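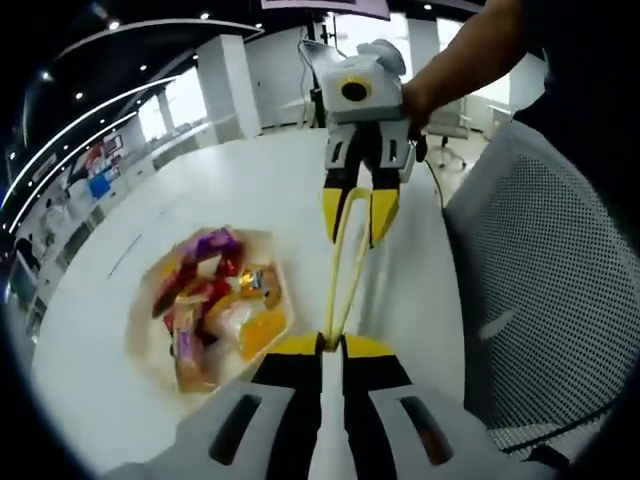

Funonum Pottery > Workshop notebook > Glazes > September

We use cookies to remember your preferences. Accept all / Manage

September, written up after tea while the kiln cools

Opened the Zarby at half past nine this morning, and I'll say straight away that the celadon has come good at last. I had rather given up on it. The last batch was that sad, flat grey-green, like a pond in February, and I was on the point of going back to the old recipe and pretending the whole summer hadn't happened. But there it was on the middle shelf, properly blue-green where it lies thick and going nearly to nothing over the rims, with hardly a pinhole on it. I carried one bowl about with me most of the morning like a new kitten.

For anyone picking this up later: it's the Cheng celadon as written on the card in the glaze box, on Waltow porcelain, with the whiting left as it is and the iron cut back a touch. Mixed as a 100 gram test, sieved twice, left overnight and stirred again before dipping. Please do stir it again. It settles into a sort of putty at the bottom of the jar and the top half goes on like milk, and I'm fairly sure that accounts for at least one of the bad batches I blamed on the kiln. (Sorry, kiln.)

Firing was slow to begin with because the ware was still a bit damp from being washed down. Reduction started later than I'd meant, since I was unloading clay in the yard and lost track of the time, and then I held it at the top for 30 minutes instead of my usual quick in and out. I think the hold did most of the good. The bubbles had a chance to heal over and there's a depth to the surface I haven't had before. The trouble is that I changed the iron and the hold in the same firing, which I'm forever telling other people off for, so strictly speaking I don't know which one to thank. Next time: same glaze, no hold, and see.

Cone pack was bent right over on the bottom shelf and only nodding at the top, so we are still uneven. The firing counter on the controller reads 3,158 now. I always feel I ought to pat it on the lid.

2 losses. One mug stuck fast to the shelf, entirely my own doing, as I'd let the glaze run down over the foot and told myself it would be all right. The other is a split in the base of the big bottle, a clean S-crack, so that was waiting there since the throwing and nothing in the firing could have saved it. I need to compress the bottoms more. I've written this in the notebook every autumn for years and I dare say I'll write it again.

The temmoku tests on the top shelf were dull. Brown, shiny, inoffensive. The one on the stoneware offcut broke to a nice rust along its edge, but on the porcelain tiles it just sat there. I've kept them in the shoebox with the others, labelled on the back in oxide, so nobody needs to make them again. 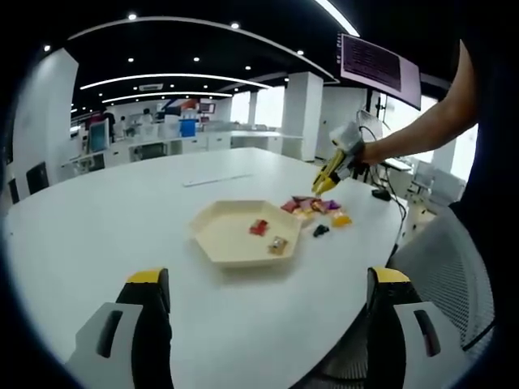
Test pieces for the next round want rethinking, I'm afraid. Our little upright tiles are easy enough to cut, but they only show me what a glaze does on a flat wall, and celadon is all about where it pools and where it slides away. What I need is a floor, a slope and some proper corners in one small piece. I've been looking at the shape of the six-sided tray on the meeting table, the shallow cream one with the red sweet and the brown and gold one in it, and I do think it would make a lovely test form at a quarter of the size. The flat bottom would let the glaze gather, the angled sides would show it thinning, and each join between the sides would give a crease on the inside and a sharp edge on the outside. Six of each on every piece, which beats a tile any day!

I'd make it over a plaster hump, slab rolled thin, and trim the rim with a wire while it's leather hard. The worry is warping. Waltow porcelain has a very long memory, and if you so much as lift a slab by one corner it will remember the insult and curl up for you in the kiln. Drying between boards might do it, with newspaper over the top so they don't go too quickly at the rim. I'll try a few in the stoneware first, to get the hump right, before wasting the good clay.

Jobs before the next firing:

Grind the mug scar off the shelf and give it two coats of wash.
Check the damper, as it's sticking when you push it in and I had to use the mallet.
Order more whiting and another bag of silica.
Mix a bigger bucket of the celadon, but only once the no-hold firing has been looked at.
Find the good sieve. I had it last week and it has walked.

Bowls are cooling on the rack by the window. Still pinging quietly as I write, so there may be some crazing by morning. I'll put ink on the worst one and look at it then.

Share 2 | Comments 0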